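How to Budget for a Shelf-Picking Robot

Start with the task, written in one sentence. Ours was "take bottled drinks off a shelf and put them in a hand basket." Every line in the budget gets checked against that sentence, and anything that doesn't serve it goes on a separate list for next year.

Step 1. Split the quote. Ask the vendor to price the body, the hands and the software separately. Pruvon sent us a single figure at first, and Kavinda Munshi had to go back for the breakdown. Hands wear sooner than arms, so get a price for a spare pair.

Step 2. Add the running costs. Set aside up to 25 percent of the purchase price for the first year. This covers service visits, cables, finger pads and shipping.

Step 3. Price the test area. You need real shelving, real stock and the same baskets your customers use. Buy two baskets with different handles. Heiskanen rents shelving by the month.

Step 4. Count staff time. Plan on one trained operator for the first five weeks, and put those hours in the budget even if the person is already on payroll.

Step 5. Ask for a trial before you sign. Vanderleia Pimentel keeps our trial sheet, with one row per product: container type, shelf height, grip and result. Send the vendor your product list before the trial starts.

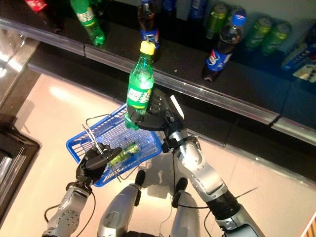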